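Célula de triagem Orkora 251 para botões de comando

A Orkora 251 separa botões de comando industriais que chegam soltos na esteira e os deposita em caixas. Trabalha com dois braços e 3 receitas de cor. É distribuída pela Gatti.

Aviso de segurança, 2 de abril

Na unidade de teste de Rirgate, a garra direita fechou sem ordem depois de uma parada da esteira. Ninguém ficou ferido. A falha repete-se quando duas peças estão encostadas e a câmera as lê como uma só. 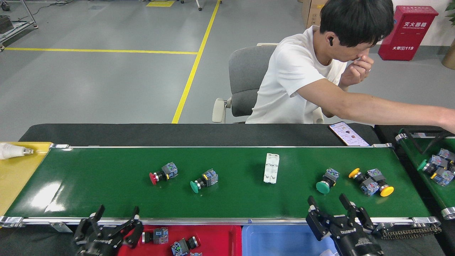 Dois botões amarelos sobrepostos, à direita na esteira verde.

Até a instalação da correção, pedimos aos clientes:
1. Baixar a velocidade da esteira e manter as peças separadas.
2. Não pôr a mão sobre a esteira com os braços energizados.
3. Depois de cada parada, rearmar só pelo painel.

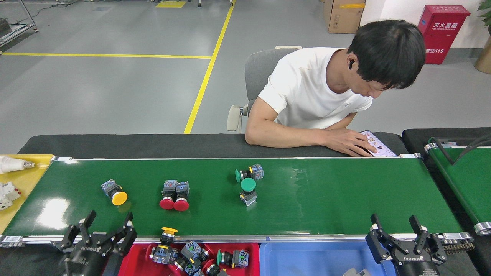

Peças e assistência

A correção é gratuita para as células com número de série até 100. Pedidos a Ada Sartori, assistência Gatti, armazém de Bralbridge.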